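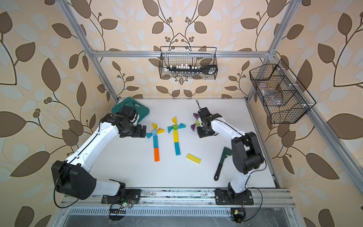
2 min read

Toy maker Ulwood will put its flat block figures on sale in December, with a first run of 2000 boxes, the company said.

The set is made up of colored wooden triangles, squares and rectangles that are laid side by side on a table to make small people. A yellow triangle serves as the top of a figure, a square goes under it, and teal triangles angled out to the sides stand in for arms. Rectangles in teal, yellow or orange make up the body and whatever comes below it.

Ulwood opened its workshop in Cendano to block users in September 2023 and asked them to send in figures of their own. It received 708 layouts by the closing date, many of them from grade schools. Kofi Adjei, who designed the set with Marisa Guerra, said the entries changed what will go in the box.

"We had the figures with both arms out, and that was going to be the card on the front," Adjei said. "Then the kids kept sending us people with one arm. They were waving, or holding a leash. So we cut back on the big rectangles and put in more triangles."

The blocks have no pegs or magnets and are meant to be used lying flat. Guerra said an early version had magnets, but testers found it hard to nudge one piece without moving the piece next to it. Purple and green blocks were added later, after the design team had worked for several months with a smaller range of colors.

The box will come with a set of cards printed with outlines to copy. Adjei said the easier cards show each block in its color, while the harder ones give only the outer edge of the figure. There is also a blank pad for drawing new figures.

Ulwood recommends the set for children 6 and up. Cinzia Gatti, a first-grade teacher who borrowed a trial set for her classroom, said younger children could manage the color cards but often gave up on the outlines. Her class used the blocks mostly at the end of the day.

"They want to make a family - a tall one, a short one and a dog," Gatti said. "You run out of squares pretty fast when everybody needs one."

Extra squares will be sold in separate bags, Guerra said. The company has not set a price for them.

The boxes will be sold through the Sikuneo chain of toy stores and at the workshop's own counter. Sikuneo buyer Arash Hosseinzadeh said the chain has taken most of the first run and has asked for a second one in the spring. Ulwood said it had not decided on that yet and wanted to see how the December sales went.

A selection of the submitted figures will go on display at the Galli community hall in Cendano, where visitors can lay out their own at two long tables. Admission is free. School groups are asked to book ahead with the hall office, and Ulwood staff will be there on weekends to help with the harder cards.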